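## Fimier 4 moves grasp planning off the main control loop

Rurnska has released version 4 of Fimier, its control and planning stack for two-armed mobile robots. The main change is structural: grasp selection on soft objects now runs as a separate process with its own clock, and the arm controller no longer waits for it. The release also replaces the garment segmentation model and adds a replay tool for failed picks.

In version 3, the planner and the controller shared one loop. Each time the head camera delivered a new view of a pile, the planner scored candidate grasp points and the controller held position until the scores came back. On rigid objects the delay was small. On clothing it was not, as the scoring step grows with the number of visible folds, and both arms could stand still for long enough that the operator's console flagged a stall.

Version 4 lets the controller keep following the last accepted plan while the planner works on the next one. A new plan is accepted only if its first waypoint can be reached from the current joint state without exceeding the velocity limits. If it can't, the plan is dropped and the planner is called again from the predicted state. The controller itself runs at 1,000 hertz, unchanged from the previous release.

"The old design was easy to reason about, and we gave that up," said Annick Poirier, who leads the planning group. "What we have now needs a rule for every case where the two processes disagree. There are 17 of those rules, and they're all written down in the release notes." 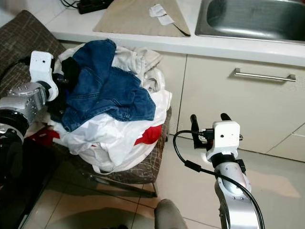
Segmentation was the other bottleneck. The earlier model assigned each pixel to a garment using color and a depth edge, and tended to split a single item wherever a fold cast a hard shadow. It also merged neighboring items of similar tone. The replacement carries each garment mask forward from one view to the next and treats a boundary as uncertain until it has persisted for 5 consecutive views. Grasp points that fall on an uncertain boundary are kept in the list but scored lower.

The change has a cost. Garments that are mostly buried now take longer to appear as separate items, and the planner will sometimes work through the top of a pile before it registers what is underneath. Maëlle Bélanger, who wrote the mask tracker, said this was accepted on purpose. A late detection adds time to the task, she said, while a false split can send both grippers to opposite ends of the same sleeve with no plan for sharing the load.

Arm assignment has been simplified. Version 3 optimized both arms jointly, which gave shorter paths in simulation and frequent last-moment swaps on hardware. Version 4 picks the lead arm first, by reach and wrist clearance, and then plans the second arm around the volume the lead arm will sweep. Once the lead arm has closed its gripper, the assignment is locked until release. Cable routing is now part of the clearance check: each gripper cable is modeled as a chain of short capsules with a fixed minimum bend radius. The model is coarse and can reject poses that would be safe in practice. The margin can be edited in the robot description file.

The replay tool, named Paquette, stores camera views, masks, candidate scores and joint states for each failed pick and lets a developer step through them offline. Weights in the scoring function can be changed during replay, and the tool will show which candidate would have been chosen instead. It does not simulate cloth, so it cannot say whether the alternative grasp would have held.

Nunby, which integrates Fimier for household trials, has been running a pre-release build since May. Fuseini Atinga, its lead integrator, said the asynchronous planner cleared most of the stall warnings his group had been filing, but that logs are harder to read with two clocks in them. His group now converts everything to controller time before opening a bug report, and he has asked for that conversion to be included in Paquette.

Existing version 3 configuration files will load with a warning. The joint arm optimizer has been removed, and any settings that refer to it are ignored. Custom grasp scorers need to be rebuilt against the new interface, which passes a mask confidence value along with each candidate point. Rosaire Nguyen maintains the migration script, which handles everything except custom scorers and edited collision margins.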